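Search this site
Enter keywords
Go

Read it out loud, even if you read it badly

January 7, 2018

I went to my first poetry reading because it was raining and the library at Coltier had its lights on. I sat at the back with my coat over my knees, planning to stay until the weather let up, and I was still there when they began stacking the chairs. I couldn't tell you a single line I heard that night, I'm afraid, but I remember very well how it felt to have someone say a poem to me instead of leaving me alone with it on a page.

I've been thinking about that evening again since the Reinholz reading series announced that from July it will ask its poets to send in recordings, to be played through the speakers while the audience follows along on a printed sheet. The reasons given are sensible enough. Poets are expensive to bring in by train, some of them are dreadfully nervous, and a recording can be done over until it's right. I do understand all of that, and I still think it's a mistake.

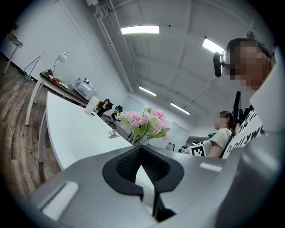

Photo: Ikero Pictures

A poem read aloud by the person who wrote it is a slightly risky thing, and the risk is a good part of why we come. I've heard poets lose their place, start again, laugh in the middle of an elegy, and once stop altogether to change a word with a pencil before carrying on. I loved that! I went home and looked up the poem in the book, and the old word was there, and for years I've preferred the new one.

People will say that most poets read badly, and I can't argue with them. There's that drifting voice, going up at the end of each line as though every one were asking permission to leave. But a flat reading by someone standing ten feet away still tells me where she breathes and which line she's a little shy of, and I'd sooner have that than the most polished track in the world.

I should say that I own plenty of recordings, and I play them while I'm doing the ironing. My copy of the Cleltum anthology came with two discs and runs to 388 pages, and I'm fond of every one of them, even the dull stretch in the middle. I only wonder why I'd put on my good shoes and catch a bus to sit in a hall and listen to something I could hear at home in my slippers.

So if money is short, have fewer evenings. Have four a year, and ask the poets who live nearby, and let the nervous ones sit down to read with a cup of tea beside them. I'd happily pay a bit more at the door, and I've written to Reinholz to tell them so.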